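Bringing a group to a robot arm demonstration – what should we expect?

Posted in Visits and Open Days

Dorota Mazurek

I help run an after-school club and I'm trying to arrange a trip to the open day at the Skanitz workshop in October. They have the two-arm tables where people teach the robots to sort and move bins. I've got 25 kids signed up, ages 11 to 14, and a couple of parents who want to come along.

The page on their site only says "live demonstration, all welcome" and gives a start time of 10 in the morning. I have a few things I'd like to know before I commit to a bus.

Is there enough to look at for a group that size, or will most of them be standing at the back? Do the arms do anything exciting or is it slow? Can the kids touch anything? And how long should I plan for? The last place we went to had one robot behind glass and a video, and we were back outside in no time with the bus not due for ages.

I did email them but the reply was mostly about parking. If anyone has been to one of these I'd be glad to hear how it went, good or bad.

Lawal Osagie

Went last time. It's fine. Slow though. Bring snacks because the cafe next door was shut when we were there. Park behind the building, the front is for deliveries.

Chukwuemeka Etim

I took a smaller group to the previous open day, so I can answer most of this.

First, the size. 25 is too many to stand at one table. The organizers split us up before we went in, and I would ask for the same. Groups of six worked well. Each group got a turn at the table and then moved on to the other stations, where there was a talk about grippers and a screen where you could look through the recordings. If you turn up without telling them your number they will still let you in, but the kids at the back won't see the part that matters, and what matters happens down at table height.

Second, what the arms do. The job on our visit was handling plastic bins. There are two arms at the table, one on either side, and each has a gripper with two fingers. An arm comes down over a bin, closes on it, lifts it and puts it somewhere else. It sounds like nothing much when I write it down. The kids in my group wanted it to go faster for the first few minutes and after that they got interested in how the fingers had to be lined up with the rim. One boy spent his whole turn on that and skipped the talk.

The arms carry small cameras near the grippers, and they let you look at those views afterward. I found them more useful than standing there, and I would make sure your lot get time at the screen. These are from our visit:
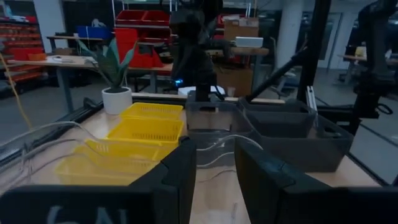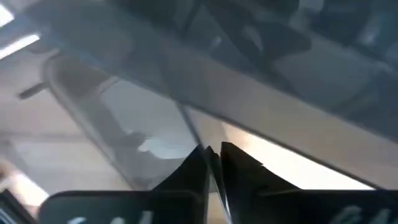
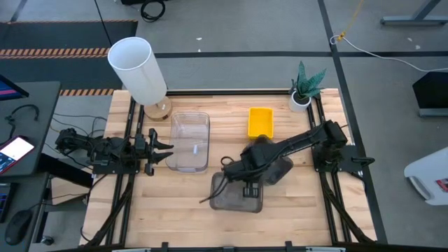
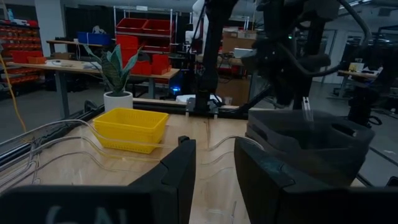 Bin handling at the two-arm table. The third picture is the wider view, with the smoky gray bin lifted off the wood.

The second one is a good one to show the kids before you go. Ask them what they think it is. With the gripper that close to something gray and see-through, there is very little for a person to go on, and the woman giving the talk used that to explain why they don't rely on a single camera. She said clear and tinted plastic gives them more trouble than the yellow baskets do, which my group had already guessed.

Third, touching. On our visit the kids could not touch the arms or reach over the table while anything was switched on. That was said at the start and again at each station. There was a spare gripper on a bench in the talk area that they could open and close by hand, and that was the most popular thing there by a long way. At the end, three of them were picked to have a go at guiding an arm with a member of staff next to them. I would ask in advance how they choose, because I had some long faces on the way home.

Fourth, timing. Plan for two hours if they split you up. The talk is short. The waiting is what takes time, and it helps if you give the ones who are waiting a sheet to fill in. Mine had to draw the gripper and write down one thing they would change about it. Most wanted a third finger.

A few smaller things. There are cables around the table, and some of them are on the floor, so closed shoes and no running. Leave the bags on the bus, there isn't a good place to put them. The room is a working workshop with desks and shelves of parts bins, and people are still doing their jobs in there, so it can get loud when a group comes in. If any of your kids find that hard, go in the first slot – it was over 200 visitors by the end of the day and the afternoon was a squeeze.

Parking is as Lawal says. A bus can stop at the front to let people off but it can't stay.

Mal-soon Ban

I haven't been to Skanitz but we did the Vullolora open day, which sounds like the same sort of thing, and I agree about telling them your numbers. We didn't, and half of ours ended up in the corridor.

One more thing to ask is whether the demonstration is run by a person or whether the robot is working by itself. At ours it was both, at different times, and the kids didn't realize there was a difference until somebody explained it on the way out. It would have been better to know at the start. Some of them thought the person with the controls was only there for safety.

Also check about photos. Ours was fine with pictures of the equipment but not of the screens.

Dorota Mazurek

Thank you, this is what I needed. I've written back and asked for groups of six and the first slot, and for the spare gripper to be out if they still have it. One group will have to be seven, or one of the parents can wait for the next turn. I'll ask about photos as well. The sheet is a good idea and I'm going to copy it.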